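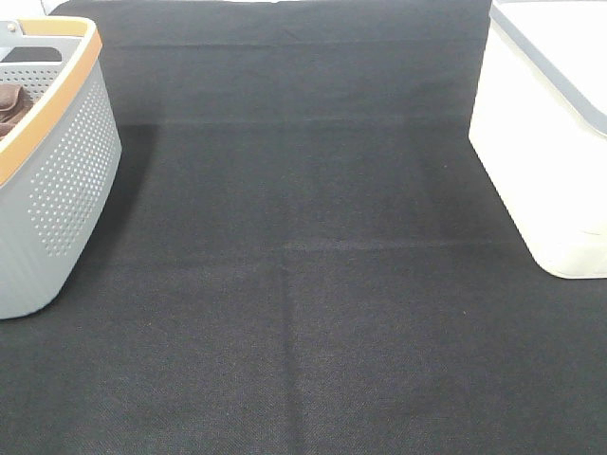 ## 4.2 Greifervergleich: Kamerabild und Fingerabstand einstellen

Der Abschnitt gilt für die Steuerung Vuvport mit dem Fingersatz Ezzat (gerippt). Für glatte Finger siehe 4.3.

1. Schwarze Stoffunterlage flach auslegen. Knickfalten stören nicht, aufgeworfene Falten glattstreichen.
2. Korb links und weißen Behälter rechts abstellen. Die Fläche dazwischen bleibt frei.
3. Braunes Tuch gefaltet in den Korb legen.
4. Feste Kamera starten und das Bild prüfen. Korb und Behälter dürfen angeschnitten sein.
5. Finger öffnen, Öffnungsweite auf 80 mm stellen.
6. Arm von Hand über das Tuch führen und auf das Bild der Handgelenkkamera umschalten.
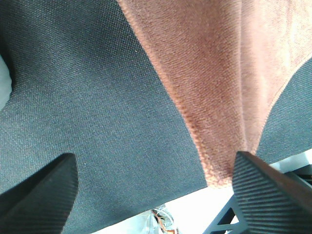

7. Belichtung so wählen, dass die Rippen der Finger und der Saum des Tuchs erkennbar bleiben. Ein überstrahlter Hintergrund ist zulässig.
8. Je Fingersatz 16 Griffe fahren und die Werte unter demselben Profilnamen speichern.

**Hinweis:** Meldung 207 bedeutet, dass die Handgelenkkamera kein Bild liefert. Stecker lösen, neu aufstecken, Schritt 6 wiederholen.

**Vorsicht:** Beim Wechsel der Finger den Antrieb stromlos schalten. Quetschgefahr!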